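Mirrors are still the hardest part of the bathroom

Flutley writes the software that decides what a household robot does next, and for most of this year its engineers have been thinking about glass.

The firm's planner, called Tak, takes in recordings of people doing chores and breaks them into short steps: reach, spray, wipe, check. A robot's controller can then be asked for one step at a time. It works well on tables and worktops. In bathrooms it kept losing its place.

"The perception model would find four hands and two bottles," says I-seul Yang, who leads the work. "Then the planner would try to give every hand a job."
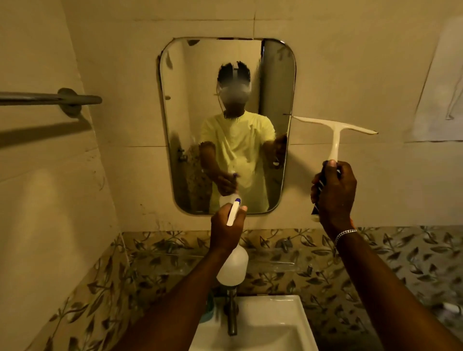 Spray bottle in the left hand, squeegee in the right: mirror cleaning from the wearer's point of view.

Depth was the other trouble. To a depth estimator, a mirror can look like a window into a second room, and a squeegee path planned on that basis ends up well behind the wall. Yang's team now fits a flat plane to the tiles around the mirror and carries it across the glass. Anything that seems to lie beyond the plane is labelled as a reflection and kept out of the planner's list of objects.

The reflections are not thrown away. They show the front of a tool when the direct view only has the back, and Tak uses that to refine its guess at the angle of the blade.

The team tested the change in July on 1341 clips, picked from a library of roughly 4000. Hatem Salem, who built the labelling tool, checked 200 of them by hand. Curved taps still fool the system, he says, and so do clear shelves – it tends to plan straight through them.

Bundska, which makes the arms Flutley tests on, will get the new release first. Yang wants the contact force controller rewritten before then. At present it presses equally hard on tile and on glass, and she would like it to know the difference.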